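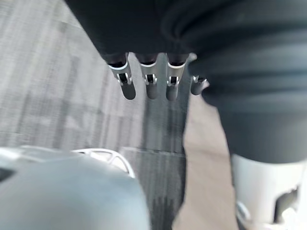 Closalness sample picture: four dark fingers pointing down, with dark ridged folds to the right.

Closalness: pictures and notes on household tidying

Posted in January by the Judilent home team
Last updated: 24th March

Search this project Go

Welcome, and thank you for stopping by. Closalness is a collection of pictures and short written notes about putting a home back in order: clothes going into closets, blankets coming off the backs of chairs, shoes finding their way to the rack by the door. We started it while sorting out our own hall closet and it grew a good deal bigger than the closet did.

What you get

There are 1698 pictures in this release, gathered in 60 homes. Each one has a note beside it, and the notes are plain text, so you can read them in anything. Some are a single line and some ramble on for a paragraph (the linen shelf people had a lot to say, bless them). We have fixed spelling but otherwise left them as they came.

The download has 2 folders, coppens and stiken. Coppens holds the closet and bedroom work – hanging, folding, stacking, matching socks. Stiken is everything else, mostly hallways and living rooms, with a bit of kitchen that really ought to have a folder of its own and may get one someday.

If you only want a taste, stiken has a smaller list of 500 pictures named in short.txt. It is a good place to start on a slow connection.

How the notes are written

We asked for everyday words. A thing that goes over a bed may be a blanket in one note and a throw in the next, and we let both stand. Where the writer couldn't tell what something was, the note says "unsure", and we would much rather you kept that word than swapped in a guess.

Tidy means whatever the household meant by it. One home folds towels in thirds and another rolls them, and there is a fair amount of simply closing the closet door. Please don't treat any of it as the right way to keep house!

Known rough spots

Close-up pictures are hard to place in a room, and their notes tend to be short. Dark clothing is often tricky to tell apart, so coats and sweaters get mixed up more than we would like. Laundry day is well covered, but garages and attics are missing altogether.

Corrections

Send us the picture's name and the line you would change, and we will put it in the next update. Older releases stay up on the Judilent page, under Closalness.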